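3rd January
By Halyna Stasiv

Wusow Publishes First Household Chore Results, Keeps Its Dish Towels

Wusow, the home automation workshop, today released the results of its first long trial of two-armed robots on everyday chores. The company set out to learn whether a machine can be trusted with the jobs people put off until company is coming. The short answer is that people should hang on to their sponges for now.

Over the trial, the robots made 1,438 attempts at wiping, sorting, folding and putting away. Of those, 1,416 ended without anything being dropped on the floor, a figure the sales team wanted in the headline. Engineers asked that it be noted that an attempt in which the robot does nothing at all also ends without anything being dropped on the floor.

"We had a long talk about what counts as success," said Bogdan Stoica, who runs testing at Wusow. "One arm can pick up a spoon. Two arms can pick up a spoon and get in each other's way. Socks are a February problem."
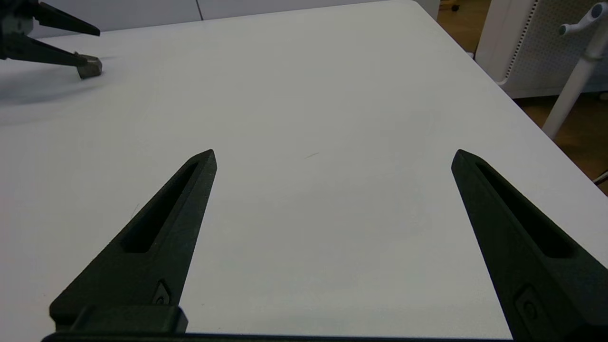
Sorting flatware went best. Folding went worst, with a single hand towel taking up to 30 minutes and coming out, in the words of the test log, "smaller." Wiping fell in between. The robots were thorough in the middle of a table and showed little interest in the corners, a result that several parents on staff said they had seen before.

The trial also covered light shop-floor work at Dervishi, a maker of cabinet hardware, where the same control software, Skuvow, packed hinges into cartons of 100. Hinges are all the same shape and stay where they are put, and the machines did well with them. Dervishi has asked to keep the setup through the spring. No household has yet made the same request.

Wusow does not plan to sell a home version this year. The next round of tests begins in February and will take on laundry, jar lids and the loading of a dishwasher already half loaded by someone else. Stoica expects the last of these to run long.

"My mother asked if it does windows," he said. "I told her it does hinges."

The full results, including the towel log, are available on request from the Wusow press desk. Reporters may arrange a visit to watch the robots work and are advised to bring something to read.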